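Project: Grurnusden Winery, extension of production building and new barrel cellar
Client: Grurnusden
Design lead: Conis
Period covered: to the end of October
Status: design development, 186 drawings issued

1. Summary

Design development for the production hall is complete. The cellar package is one step behind, pending the final groundwater readings. The program has slipped on one item, the retaining wall on the north side, and the effect on the opening date is being reviewed with the contractor, Kuroda. No change to the approved budget is requested in this report.

2. Site and ground conditions

The plot falls from north to south across the old terraces. The cellar is set into the upper slope so that grapes arrive at the top level and move down to the tanks by gravity. Trial pits found weathered limestone below a layer of fill left from earlier terracing. The fill is deeper at the northeast corner than the first survey showed. The retaining wall footing has been lowered there, and the wall section has been redrawn with a drainage layer and a perforated pipe at the base.

Groundwater was met in one pit only. Monitoring tubes stay in place through the winter. The cellar slab is drawn with a full waterproof membrane, and this will be kept whatever the readings show.

3. Building layout

The cellar is sized for 500 barrels on two-high racks, with one access aisle wide enough for a pallet truck. Floor area of the cellar is 640 square meters. The tank hall keeps the column grid from the concept stage. Changes made in this period:

Crush pad roof extended to cover the sorting table.
Laboratory moved next to the tank hall, with a direct door.
Staff room and kitchenette moved to the south side, where they get daylight.
Tasting room entrance separated from the delivery yard.

The public route now crosses the working area at one point, by the upper gallery. A glazed screen is shown on the drawings at that location. 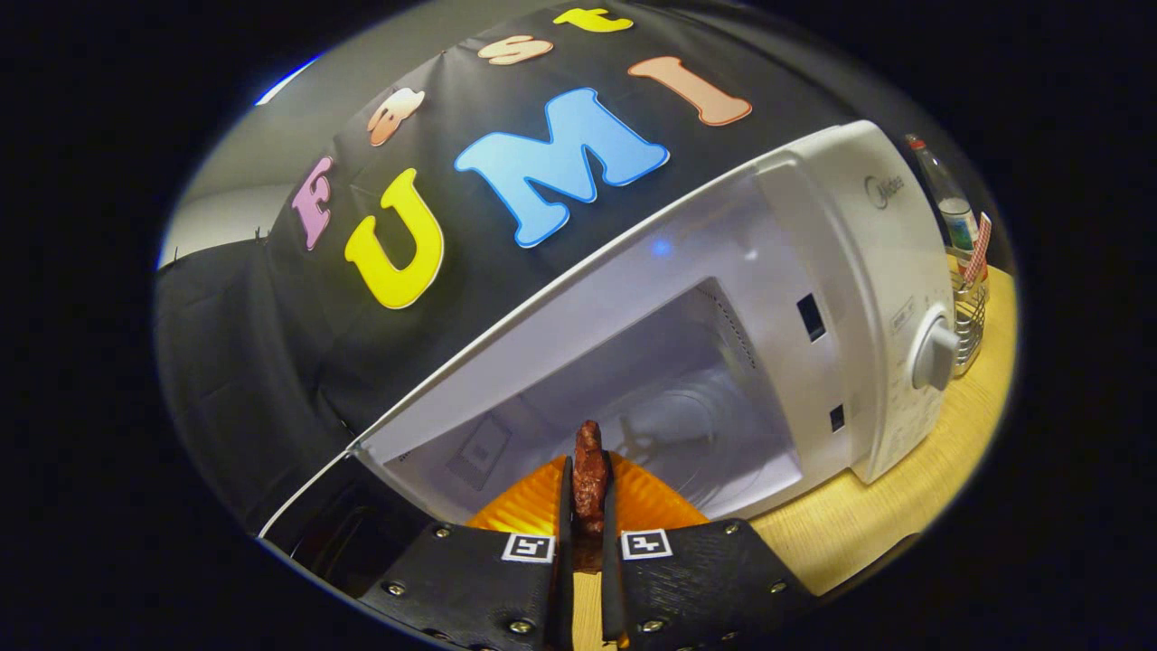
Wall build-up for the gallery has been agreed with the structural engineer. The lower part is reinforced concrete, left exposed on the inside. The upper part is a timber frame clad in local stone. Two stone samples have been reviewed on site and the paler one selected. The quarry has confirmed that it can supply the full quantity from one bed.

4. Building services

Cooling for the tank hall and the cellar is on separate circuits. The cellar load is low because of the earth cover, and the plant for that circuit has been reduced by one size. Plisia has returned a price for the glycol pipework and it is within the allowance. Floor drains in the tank hall have been changed to stainless steel channels with removable baskets. The wastewater settling tank has moved clear of the delivery yard.

5. Open items

There are 3 open items at the date of this report.

Retaining wall: revised calculation to be checked before reinforcement is ordered.
Power supply: written confirmation of the connection capacity not yet received.
Access road: turning radius for the bottling truck is tight at the lower gate. An alternative position for the gate has been drawn.

6. Next period

Complete the cellar drawings and issue them for pricing. Submit the revised site plan with the new gate position. Agree the order of excavation with Kuroda so that the crush pad stays usable through the next harvest.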